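October, bench notes, after tea

Back on the walnut ink. Batch 8 has sat in its jar for a fortnight and smells like a pond, but the colour is lovely - a proper warm brown, much closer to what Américo Falcão showed us than anything I got last year! I strained it through an old pillowcase (twice, the first go let all the grit through) and ended up with 145 ml, less than I wanted but plenty for testing.

Tried it on the Nindik paper first and it feathered horribly. On the Brandão offcuts it stayed crisp, even with the wide nib. I added a pinch more gum arabic for the second sheet and the line got glossy and a bit sticky, so I've gone too far there. Half a pinch next time. 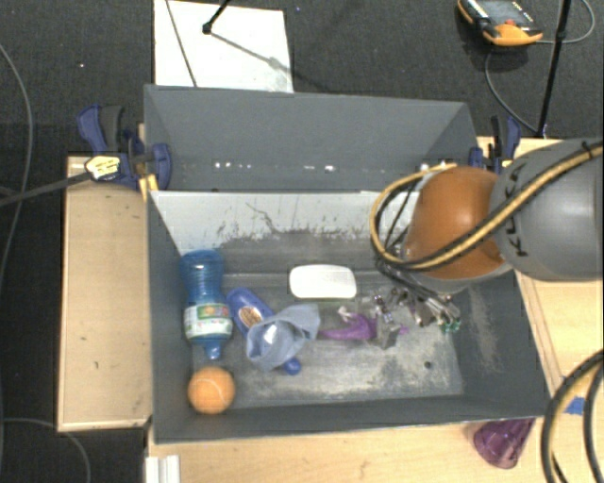 Blue bottle on its side in the grey bin.

Swatches 34 to 51 are pinned up by the window, half of each one covered with card so we can see how much it fades. Please don't move them, whoever's in next! I know they're in the way of the blind.

Still to do: a go with rusty nails in the jar to darken it (Carnidon swears by this, I'm not convinced), and find out if cloves really do keep the mould off. Also need more husks. The tree behind Triltanier is dropping them now and the squirrels are quicker than me, so I'll take a bucket round tomorrow before work.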